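Ticket: Habit reminders firing at the wrong hour, streak wiped
Product: Naveo self-care planner, phone app
Opened: Wednesday, May 1, 2019
Opened by: Refilwe Ngcobo
Priority: Low (set by system). High (according to me)
Status: Closed, with a grumble

Original report

I signed up for Naveo after a rough summer, on the theory that a person who can't remember to eat lunch might respond to being nagged by a phone. To be fair to it, it worked. I had a 44-day streak going. Water, stretch, ten minutes outside, bed before the news made me cross.

Since the last update my "wind down for bed" reminder arrives at 8 in the morning, when I'm at the tram stop. "Have you brushed your teeth and let go of the day?" I have not let go of the day. I've only just been handed it. The streak has also gone back to zero and the app has sent me a little wilting fern.

Phone is a Pleditz, two years old, software up to date. I've restarted it. I've also restarted myself, with coffee, no change.

Reply from support (Marikar desk)

Hi Refilwe, thanks for reaching out on your wellness journey! Please check that notifications are enabled.

Reply from Refilwe

They're enabled. That's how I know they're arriving at 8 in the morning.

Reply from support

Thanks for confirming. Could you tell us (a) your home time zone in Naveo, as opposed to the one on the phone, (b) whether you have Ustel sync turned on, and (c) how many routines you have active?

Reply from Refilwe

(a) Didn't know it had its own. It says Vancouver. I live in Melbourne and have never been to Vancouver, though I hear it's restful.
(b) Yes. It came switched on.
(c) 14. I can hear how that sounds.

Steps tried, in order

1. Changed home time zone to Melbourne. Saved. Closed the app, opened it again. Back to Vancouver.

2. Turned off Ustel sync, then changed the time zone. This time it stuck. Evening reminder came in the evening. Morning reminder came in the evening as well, for company.

3. Deleted and re-created the morning routine, as support suggested. Fixed. Had to choose a new icon, and the sunrise one is now for paying members, so my mornings are represented by a sock.

4. Cut the routines back to the ones I do. Goodbye gratitude list, goodbye dry brushing, goodbye "call an old friend", which I'd been ticking off when I texted my sister. What's left is sleep, a walk, and a proper breakfast at the table with a plate and a cup, phone in the other room. 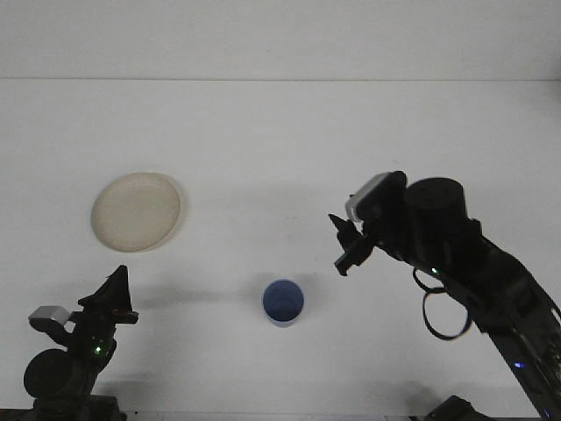

5. Turned Ustel sync back on to see whether it would break again. It did, within the hour. Turned it off and left it off.

Reply from support

Thanks for your patience! We can confirm that Ustel sync is overwriting the home time zone for some members outside North America. A fix is planned for June. Please leave sync off until then. Your 44 days have been restored as a gesture of goodwill.

Reply from Refilwe

Ta. The fern has perked up. I'd missed 2 of those days while all this was going on, so the number is a fib, but I'm keeping it.

Could somebody also look at the 3 pm "check in with your feelings" alert? It can't be snoozed, and I have a standing meeting.

Reply from support

We've logged that as a feature request.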